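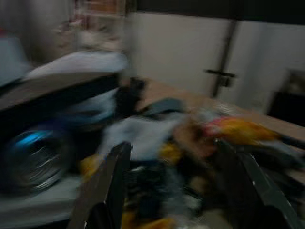 Re: [chores-list] can they do the chores yet, yes or no
From: Raghda Zein

Sorry for the slow answer, been at Moramthorpe most of January and reading the list on my phone. Quoting the bit I'm replying to:

> We run the linen side at Rizk, 113 rooms, and the boss has now
> asked me twice whether a machine can take over sorting and folding.
> He saw a video. I've seen the same video. I just want somebody who
> stands next to these things all day to tell me if I should be
> putting money aside or not. Also does the same machine do the odds
> and ends, because that's what eats our afternoons. Lost property,
> the junk drawer stuff, boxes of it.

Short version, no, don't put money aside this year. Long version below, typed between runs so forgive me.

Folding first. Folding a towel that's already flat on a table, alone, square to the edge: fine. Good even. That's the video. What you have is a heap. Getting one piece out of a heap is a different job and most of our bad hours go there. Mixed clothes worst of all. Gripper goes in, comes out with two things or a sleeve of one and the hem of another. Dark on dark is horrible, the camera can't find where one shirt stops. You and I do it by feel and a little shake. The shake is harder to teach than you'd think.

Numbers, since somebody will ask. Last full week we logged 890 picks from a mixed heap. I'm not posting the success rate because it depends what you call a success, and last time I posted one it got forwarded to a salesman. What I will say is a person had to step in every 8 picks on average. Your sheets are all one color and two or three sizes so you'd do better than that. Not enough better to send anyone home.

Speed. A folded T-shirt takes us 4 minutes start to finish from the heap, when it goes well. Your staff do it in what, ten seconds?

Wimano quoted you a folding cell, I think you said off-list. Ask them one thing, who feeds it. If the answer is "an operator" then you've bought a folding machine, and there's nothing wrong with that, laundries have had them for decades, but price it against those and leave the word robot out of it.

Now the odds and ends. This is the part I get asked about least and it's where I'd love to see progress. A carton of mixed junk, paper, packets, bags with small bits in them, cable looped round the side. Two arms help a lot, one holds, one pulls. Then you grab a cable and half the box comes up with it. Clear plastic is nearly invisible to the cameras on a bad day. And then the real question which is what IS it and where does it go. Keep, bin, ask. A machine that can lift a thing out is still no use to you if it can't tell a receipt from a wrapper. We have it sort into three trays and the "ask" tray fills up first, always.

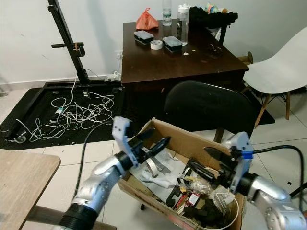 Kerker: the ask tray is the product, if you want my opinion. We'd pay for a machine that emptied the box overnight and left us one tray of maybes, even if it took until six in the morning. Slow doesn't matter when there's no one waiting for it. Has anyone costed it that way?

Yes to Kerker, fair point, and no, we haven't costed it. Overnight only works if it doesn't need a person every few minutes. Right now if it drops something at 1 am it sits there reaching for nothing till somebody comes in. Recovery is the whole thing imo. If it could notice it had missed and just try agian, slow would be fine.

For Rizk specifically, what I'd do:
- get the sheets arriving in sorted bins, costs nothing
- rent a plain folder for a month
- leave the lost property with people
- ask me again next January

Happy to look at your linen flow if you send a floor plan, the last attachement came through blank.

Raghda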